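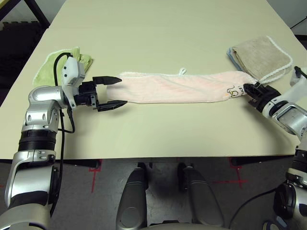

Pink one, folded lengthwise. The green one is behind it.

Towels, then. A few of you asked how I fold mine so they fit the narrow shelf in the bathroom, so I'll put it in one thread.

The shelf came with the flat. It's deep enough but there's hardly any height, and the usual square fold makes a pile that topples into the basin.

So I go lengthwise first. Lay the towel flat, long side towards you, and bring the far edge over to the near one. Do it again if it's a wide towel. You want a long narrow band.

Smooth it from the middle outwards with the flat of your hand. Terry holds creases and they get worse once it's rolled up or folded over.

If there's a hanging loop, leave it sticking out at the edge. I used to tuck mine in and then spend ages looking for it. The pink one has a small white loop on the long edge.

Then fold the band in half, end to end, and in half again. Short thick block. It goes on the shelf with the fold facing out.

Roy Whiteley asked about rolling. I did that until June. It looks tidy in a basket, but on my shelf they roll off the front.

For anyone who wants the sum: my hand towels are 50 cm wide, so 2 lengthwise folds bring them down to a quarter of that. Bath towels need a third one and they don't like it.

Do it on a table if you can. I did years of this on the bed and the duvet just sinks under the towel, so the edges never line up.

Byung-chul Ahn says he irons his first. I don't iron towels and I'm not going to start.

Colours: I keep the green ones and the pink ones in separate stacks. Green for guests, pink for us. Hedvig thinks this is fussy. She does use the right ones though.

Flannels are a different matter. I fold those in four and put them in an old shoebox with the lid off.

Sheets next, when I get round to them. The fitted ones still beat me, so if anyone has a way that works on a deep mattress, reply under this one.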